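The great play kitchen sort-out

Sunday, October 8, 2023

I have been meaning to deal with the toy kitchen stuff since August, and this weekend it finally rained hard enough that I ran out of excuses. If you have small people in your life you'll know how it goes. You buy one little set, a grandparent buys another, somebody at work is clearing out their garage, and before long there's a plastic fried egg in your gumboot.

We're in Prukanstead now (for anyone who missed the moving saga, it's all back in the archives and I don't recommend it), and the new place has one long white table that gets used for absolutely everything. So that's where I tipped it all out. I'd made a cuppa, I had the radio on, and I was feeling very organised for a person who still hasn't unpacked her winter doonas.

My system, such as it is, comes from my friend Abílio Matos, who ran a family day care in Heltden for years and has seen more pretend food than anyone alive. He says you sort by what kids do with a thing, so dishes go with dishes, food goes with food, and anything that "cooks" gets its own spot at kid height. I used to sort by colour, which looked gorgeous for one afternoon and then fell to bits the minute someone wanted to make spag bol.

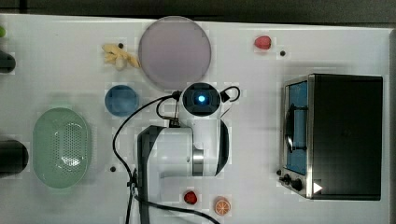 The toaster oven was always going to be a keeper. It's only a little black one but it gets more use than the rest put together, and I've been served everything out of it from birthday cake to soup. The big lavender plate is staying too. I've got a real soft spot for that colour, and it's large enough to hold a whole pretend lunch, which matters when your chef likes to pile things up.

I went back and forth on the green colander. Abílio reckons colanders are the most underrated toy in the box, and he's probably right! Ours has been a hat, a boat and a bed for a very small bear. It goes in with the dishes, next to the blue bowl, and I'm calling that settled.

Food was trickier. The banana and the strawberry are favourites so they went straight into the fruit tub, no arguments. But then there's all the stuff that's half of something. You know the kind of food that comes in two bits so it can be "chopped"? I had nine halves with no partners. Nine! I gave them one more night in case the other sides turned up under the couch, and then out they went.

Washing was a quick job. Warm water, a squirt of dish soap, an old toothbrush for the gunk in the corners, then everything upside down on a tea towel. Don't put anything with batteries or stickers in the sink, and don't trust the dishwasher with the cheap thin stuff. I lost a perfectly good teapot that way and I'm still a bit cross about it.

For storage I got two tubs from Prata, the homewares place near the Vukbridge roundabout. They were on special and the pair came to $37, which I thought was pretty fair. No lids, because lids just end up as trays. Labels are masking tape and texta for now. Eduardo Simões from next door offered to do me proper ones on his label maker and I said yes before he'd finished the sentence.

The leftovers filled one shopping bag and that's going to the toy library on my next run into Heltden. I did feel a pang about the little pink jug, so the little pink jug has come back out of the bag.

Next up is the dress-up box, and I'm scared of it. There's a feather boa in there that sheds like a dog. If you've got a good way of storing capes, please pop it in the comments!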